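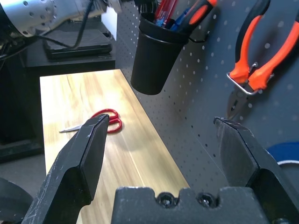 Figure 3. Wrist view of the tool bench at the Jorwood open day. The gripper is open, with a pair of red-handled scissors on the wooden tabletop beyond it.

29 March 2025 | By L. Liepiņa
Reading time: 3 minutes
Search this journal Go Advanced

4.2 The tool bench demonstration

The second demonstration we attended was the tool bench at Jorwood, run by the Gustum group during their October open day. Visitors were told that the arm could "tidy a workshop." The task we watched was much narrower. The arm was to pick up one hand tool at a time from a table and bring it to a place chosen by the operator. We treat the broad claim and the narrow task separately, as we did for Memumholm in Section 4.1.

The layout deserves attention. In Figure 3 the scissors lie on a bright, open stretch of wood, and their red handles stand out well against it. The harder objects are on the pegboard: a cup holding several pens or markers, and pliers hung with their handles held together by a wire loop. A tool that must be lifted off a hook is a different problem from one lying flat on a table, and we saw no attempt at the first. When we asked, the presenters said pegboard picking was "supported" but not on the program that day.

The handout given to visitors reported 600 trials and a success rate of 90 percent. It did not say what counted as a trial. We asked whether an attempt stopped by the operator was scored as a failure or dropped, and received two different answers from two presenters. Nor did the handout say how many kinds of tool were used, or whether they were put back in the same positions between attempts. Without this, the figure cannot be compared with those in Table 2, and we have left it out.

We stayed for 40 minutes. The operator kept one hand near the stop button and placed each tool on the table personally. This may be good safety practice, but it also means that the starting position was chosen every time by somebody who knows what the gripper handles well. A request from the audience to turn the scissors over was politely declined.

The visitor survey should be read with the same care. The organizers collected 684 response cards across all stands, and the card asked how "impressed" people were before it asked what they had seen. We use the free-text answers in Section 5 and ignore the ratings.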